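# Drimthorpe pudding

I grew up eating this stuff, so forgive me if I gush a bit. Drimthorpe pudding is a baked bread pudding made with stale rye, sour cherries and a lot of brown sugar. 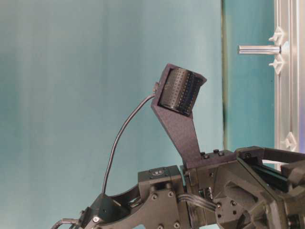 The oldest recipe I've found is in a notebook kept by Vira Holovko, and it calls for 4 eggs and 100 grams of butter (my aunt used double!). You soak the bread overnight in milk — cold milk, never warm — and bake it slowly until the top cracks.

Over in Gillura they leave out the cherries and use plums, and I've had some pretty loud arguments about that. It's mostly eaten in October, when the new rye comes in, with sour cream on the side. Leftovers get sliced and fried in butter for breakfast, and I like that even better than the pudding itself.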